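Mounting a small arm UNDER a bench for an open day -- what did they do at Grikthorpe?

Posted in Workshop & Automation Help
Tags: robot arm, bench, mounting, open day

hobbsline_kit

Sorry for the rushed post, typing between shifts. Went to the open day at the Grikthorpe training workshop in November and they had a robot arm hung upside down from a wood block. Not standing on the bench like ours does. Base up top, arm hanging down into the work area. I only got a short look before our group got moved on to the next bay, so I never asked the guy running it.

We have our own open day coming up in January 2026, smaller thing, one room, mostly parents and kids plus a few people from the local shops. I'd like to hang ours the same way so people can see the work from the front without the base being in the road. Ours is a Bornov secondhand unit, light, came with no paperwork for hanging at all.

Things I need to know:

Does it need to be a solid block or will a thick shelf do it?
Is the plate between the wood and the base really needed or can I bolt the base straight in?
What do you do with the cables so they don't get yanked when it turns?
Anything in the software that has to change when it's upside down?

Budget is small. Can't weld. I have a drill press and a decent set of hex keys and that's about it. Also how far back do you keep people, the rules I was given just say "a safe distance" which is no help.

Thanks, will check back tonight.

Dong-hyun Ko

I was at that same day, stayed for the afternoon demo and got to stick my head under between runs. One picture from up close that should help you more than me typing it all.

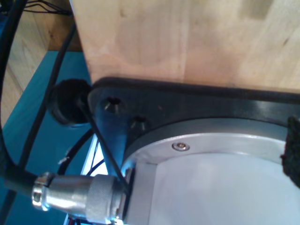 Base from underneath. Black plate between wood and housing, round cable connector at lower left.

OK so, your list, quick.

Wood. What they had was a big pale block, looks like butcher-block, strips joined together. I would not use a shelf. A shelf flexes, and when the arm stops fast the whole thing nods and your gripper ends up somewhere else. You don't see it when it's sitting still. You see it at the first quick move and then you spend a hour blaming the software. Thick hardwood worktop offcut is fine, kitchen places sell them cheap. Ask for the sink cutout.

Plate. Yes, use one. Bolting straight into wood, the base rim digs in over time and goes crooked. Theirs lies flush against the wood and the screws that show near the corner are countersunk with hex sockets. For ours at work we go right through the block with a big steel washer plate on top. Do NOT use wood screws from below for something hanging over people's hands. Through bolts, lock nuts, check them again after the first hour of running. They settle.

Your plate doesn't have to be fancy. Get it cut at a shop with the hole pattern from the base, then do the countersinks on your drill press. Go slow, clamp it.

Cables. Look at the connector, it goes in from the side of the housing and not straight down. That means all the weight of the cable is pulling sideways on it if you let it droop. Leave a lazy loop, tie it to the bench first, THEN to the connector, so the tie takes the pull and not the plug. Hook and loop strip is good for this, you will be redoing it five times. Zip ties only when you are done for good. Tighten the ring on the connector by hand, all the way. Ours came half loose in the van once and we got random stops all morning.

Software. Yes!! most important one. The controller has to be told it's hanging. If it thinks gravity goes the other way it'll fight its own weight, and in hand guiding mode it can drift when you let go. Look for mounting angle or base orientation in setup, usually 0 for upright and 180 for ceiling. Set it BEFORE you release the brakes. Have somebody hold the arm the first time anyway.

Also check the maker even allows it. Some small ones are fine upside down and some say upright only. No paperwork means email them, don't guess.

benchrat70

just use L brackets from the hardware store, we did that with an Evinari and it was fine for a whole weekend. 4 brackets. didnt bother with a plate. only thing it squeaked

Dong-hyun Ko

Please don't do this with kids in the room. Brackets bend. Squeaking means something is moving that shouldn't.

Mpho Hlongwane

Can add a bit on the visitor side, I've run a few of these days (school hall, then a trade evening at Boström).

Distance -- measure the longest reach of the arm with the tool on and whatever it's holding, then add 800 mm. Put a real barrier there, tape on the floor does nothing, kids walk over tape without looking down. A table turned sideways works. If it's hanging from a bench like you want, remember the back and sides too. Everyone guards the front and then somebody leans in from the side to get a photo.

Slow it down. We ran at a quarter of normal speed and nobody complained, they could follow what it was doing. One person stays at the stop button the entire time and does not give the talk. Two jobs, two people.

Keep the demo short and repeating. Ours picked blocks from one tray to another, then back. Have spare blocks. Have a spare everything, really, we lost twenty minutes to one fuse.

Agree with Dong-hyun on the orientation setting, write it on a label and stick it on the controller. Somebody reset ours to defaults the night before and we only noticed in the warm up.

hobbsline_kit

Great, exactly what I needed. Getting a worktop offcut tomorow and I've emailed Bornov about hanging it. If they say no it goes back on the bench upright. Will post how the plate comes out.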